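Do clear storage boxes really help?

Every organizing article I read this year ended with the same advice: buy clear boxes. You'll see what you own, you'll stop buying duplicates, your life will be calm. I have doubts. I've owned see-through boxes before, and what I mostly saw was the mess, now with a lid on it.

Still, in May I gave in and ordered one of the stacking kind from Joster. The Halim version cost more and looked the same to me in the photos, right down to the bragging about 1,000 happy homes. Who counted the homes?

I started with the table, since everything small in this place ends up there. Keys, tape, dead batteries, the spare bulb from Oltatero that fits no lamp I own. It took me 11 minutes to clear, and I'd been putting it off for 6 weeks.
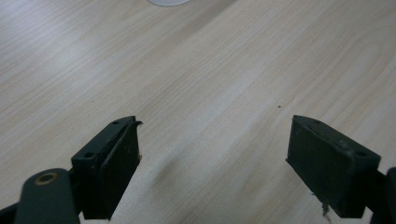 Bare wood grain, and one dark speck that got past me.

I'll admit I liked the table better without the stuff. But a box had nothing to do with that. Picking things up and putting them away did, and a shoebox would have worked just as well.

Then there's the size. The box looked modest online. On a table it takes over, and if you put one small thing inside, you've given a lot of space to one small thing. The ribbed walls don't help much either – you can tell something is in there, but good luck telling which charger it is. And a clear lid catches the light, so from some angles you get glare where the contents should be. 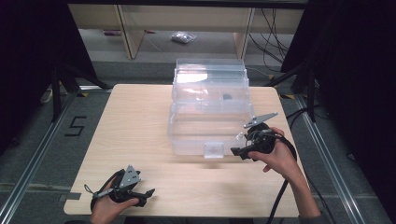 Plelesov wrote back that I was being unfair, that clear boxes only work if you keep one kind of thing in each, and that 2 small ones beat a big one every time.

Maybe. That sounds to me like a reason to buy more boxes. I'm keeping this one until Monday, and if I still have to open the lid to find the tape, the tape goes back in the drawer.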